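Who Gets to Headline? My Report on the Grurkumside Winter Music Festival

For my media studies project I looked at how a mid-sized festival announces its lineup. I picked Grurkumside, mostly because I'd already bought a ticket (sorry, bias declared!). It drew 3,385 people last June and the acts get dribbled out on social media over 9 weeks.

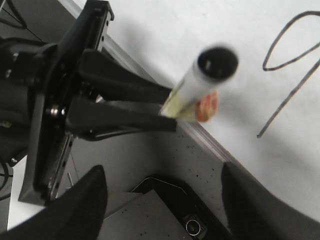 Fig. 1. Gripper holding a white cylinder.

I logged every post and sorted them by act. Verbeke, the synth duo, got 30 posts all to themselves — way more than anyone else on the bill, and they only played for an hour. Cillberg headlined the other night and barely got a look in until the posters went up.
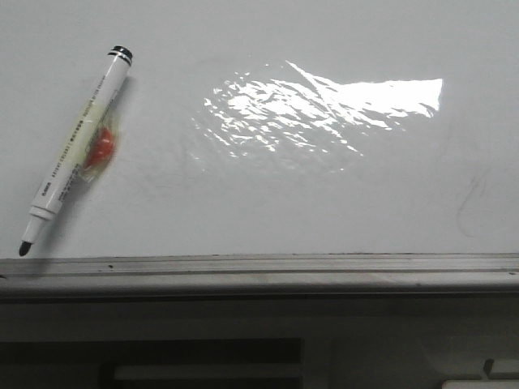
Fig. 2. Marker and whiteboard.

My favourite bit was reading the comments. People were far more excited by a blurry rehearsal clip than by the glossy trailer, which I did not see coming.
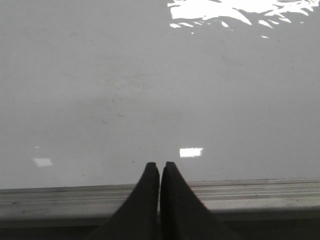 What the fans thought

I ran a little survey in our common room and asked which announcement made people want to go. Prodevero won easily, and they were only added 2 weeks out as a surprise guest!
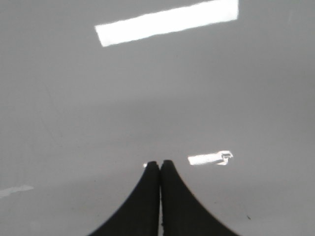
Verbeke's fans weren't having it, and one wrote back that a surprise guest only works if the rest of the lineup has already sold the tickets. Fair point, so I've added ticket dates to my list for the next draft.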